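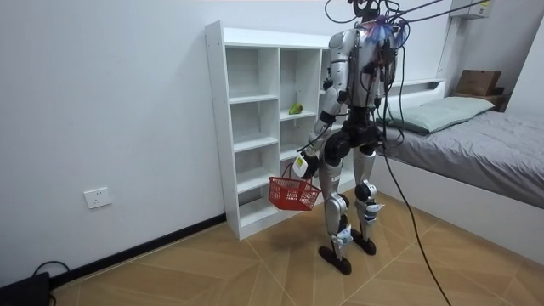
gridline42 replied to my earlier post that an open-backed unit has to be fixed to the wall before anything goes in it, and that baskets are the wrong thing to put in one anyway. I accept the first half. I am asking about the second half, plus the fixing details.

Posted in: Home & Garden > Storage and Shelving > Small Bedrooms

The unit is white, open at the back, with a thick top board and a plinth. It is a Flotside Brerkach and stops a little below the ceiling. The floor is large wood-grain tile laid on the diagonal, with thin seams. The room is small, so the shelves take clothes, chargers, craft supplies and whatever else has no drawer. I want to sort all of it into plastic mesh baskets, the small rectangular kind with a carrying handle.

Depth of the compartments is 13 inches. The baskets are 12 inches long at the rim. Clear width of one column is 495 mm (the sheet only gives metric).

Three points I can't settle:

1. With no back panel, a basket pushed in hard hits the wall. Does that matter, or should there be a stop?
2. Can I get two baskets side by side in 495 mm if each is 9 1/2 inches wide at the rim?
3. The unit rocks slightly corner to corner. Shim the plinth, or let the wall brackets pull it straight?

Walls are drywall on studs, 16 inches on center. I rent, but screw holes are allowed if filled.

– mesh_and_board

ferrule_9

Taking the rocking first. Do not use the brackets to pull the unit straight. An open-backed carcass has very little resistance to racking. The back panel is what normally keeps the columns square, and yours hasn't got one. If you draw the top to the wall while one corner of the plinth is in the air, the whole thing goes out of square and the compartments turn into parallelograms. You won't see it until a basket binds on one side.

Empty the unit. Put a level on the bottom shelf, front to back and then side to side. Slide plastic shims under the plinth at the low corner until the rocking stops, then check the diagonals of one large compartment with a tape. They should match. Snap off the shims flush. Wood shims are fine on carpet, but on tile they creep.

Check that the corner you are shimming is sitting on a tile and not across a seam. With a diagonal layout the plinth crosses seams at odd places, and a shim that bridges one can work loose. Move it an inch along if needed.

Then fix to the wall. Two brackets under the top board, both into studs. At 16 inches on center you may only catch one stud behind a single column, so use the full width of the unit. If the baseboard holds the plinth off the wall, put a spacer block behind each bracket the same thickness as the gap. Otherwise you are back to pulling the top out of line.

Width: 495 mm is just under 19 1/2 inches. Two baskets at 9 1/2 come to 19. That leaves less than half an inch in total for clearance. It works on paper. Measure the rim, including any lip or handle pivot, as the printed size often leaves those out.

Handles should be folded down before the basket goes in. If the handle stands up, you need its full height clear under the next shelf.

Heavy baskets at the bottom, clothes higher up.

handle_down

I have the same brand, the Triltville version. I use baskets and it's fine. Just don't overfill them, the mesh ones sag in the middle. Mine are red and blue, red for stuff that leaves the room (laundry, returns) and blue for stuff that stays. Got them at Taipe, they were cheap.

Never bothered with the level.

oddlot

Only answering point 1, which was skipped.

Contact with the wall marks the paint over time, more so with a hard plastic rim. Fit a strip of 1/2 inch square molding across the rear of each shelf, on top, set in 1/4 inch from the back edge. Double-sided tape holds it and comes off when you move. That leaves you 12 1/4 inches of usable depth, so a 12 inch basket still sits inside the front edge. Paint the strip before cutting it to length.

The stops do nothing for racking. You still need the brackets.

– mesh_and_board

Measured the rims again on Thursday. They are 9 3/4 with the handle pivots, so two will not go in. One basket per compartment, then, with folded clothes beside it. Shims are in and the rocking has stopped. Molding still to be cut.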